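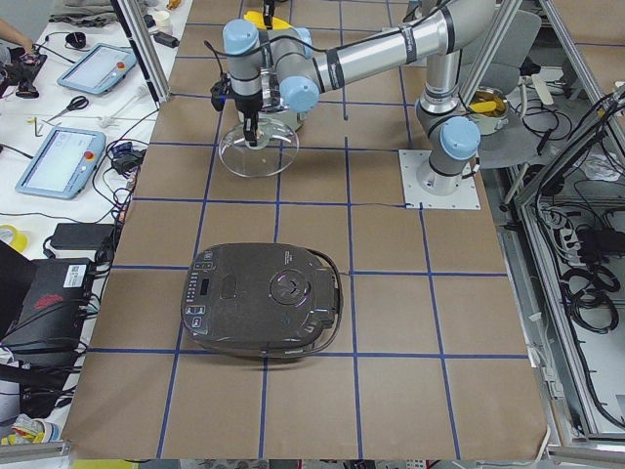

Poonam Garg

Pots, Lids and Rice Cookers: Your Questions

Last updated: November

I get asked the same things whenever I write about plain kitchen gear, so the answers live on this page now. I don't sell cookware and I'm suspicious of most people who do. If you came for a list of must-haves, there isn't one.

Do I need a rice cooker if I already own a pot with a lid?

No. People cooked rice in pots for a very long time and a lot of them still do. A rice cooker saves you from watching the stove, and if you eat rice most nights that may be worth the counter space. If you eat it twice a month, I doubt it. My own cooker went unused for most of a summer and the rice I made in a pot was fine.

Is the expensive one better than the cheap one?

Better at what? I've used a Skonska that cost $49 and borrowed a Cenitetti that cost $300, and for ordinary white rice I could not tell the bowls apart. Neither could Han-gyeol Yang, who eats more rice than I do and has stronger opinions about it. The Cenitetti did a nicer job with brown rice. I'm not convinced it did a $251 nicer job.

What are all the buttons for?

Mostly for the box the cooker comes in. I use plain rice, keep warm and the timer. I tried the cake setting once and got something you could call cake if you were feeling generous. Read the manual before you assume "quick" means quick, too. On mine it takes off a few minutes and the rice comes out firmer.

Glass lid or metal lid?

Glass, but for a smaller reason than the ads give. The claim is that you can "monitor your food." Try it when the water is boiling and the underside has fogged over. You can tell a hard boil from a gentle one, and you can see foam climbing before it gets onto the burner. That's useful, and it's all I would promise. Metal lids don't shatter, and glass ones can if you drop them or run cold water over them straight off the heat.

Does a clear knob get hotter than a black one?

I've been told so, and I've been told the opposite by people just as sure of themselves. It depends on what the knob is made of and how long the pot has been going. Use a towel.

Which way should I tilt the lid when I lift it?

Far edge up first, so the steam leaves on the side away from you. Ga-eun Cha tips hers over the pot for a second to let the drops fall back in. I thought that was fussy until I noticed how much water I'd been wiping off the counter.
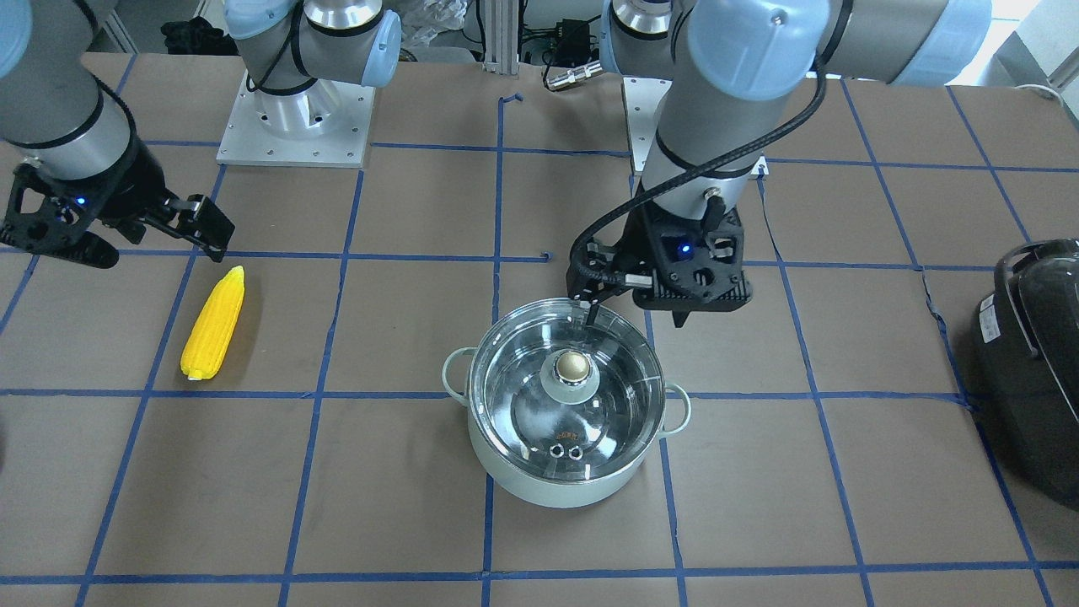
Corn gets more bad advice than any other vegetable on this site. Salt in the water, sugar in the water, milk in the water: I've tried all of them and would struggle to pick any one out blind. What does matter is whether it fits. A whole cob like the yellow one by the pot, with its pale stub still on, is an awkward shape for a round pan, and I'd check it for length before filling anything with water. If it won't lie flat, snap it in half or trim the stub. You lose nothing you were going to eat.

How long should corn boil?

Less than your family thinks. Mine takes five minutes once the water is back to a boil. I grew up on 30 and I'm still annoyed about it.

Can I cook corn in the rice cooker, on top of the rice?

You can, if the lid closes properly. Cut the cob into short pieces and set them on the rice at the start. I-seul Joo sent me this one and swears the rice tastes sweeter for it. I made it 2 times and found the rice tasted like rice, with some good corn on top. It does save you washing a pot.

Should I cover the table before cooking on it?

Brown paper is fine for shucking and chopping, and you can roll up the mess afterward. It is not heat protection, whatever you read. A hot pot needs a proper trivet under it, and paper stays well away from a burner.

Where should the cord go?

Behind the cooker and never hanging over the edge. I have no sceptical view on this one.

Will you be reviewing the new Cluvedport lids?

Only if I buy one myself. They offered to send a set and I said no thanks.

Shares: 49 | Comments: 2

Contact | Copyright Poonam Garg | Back to top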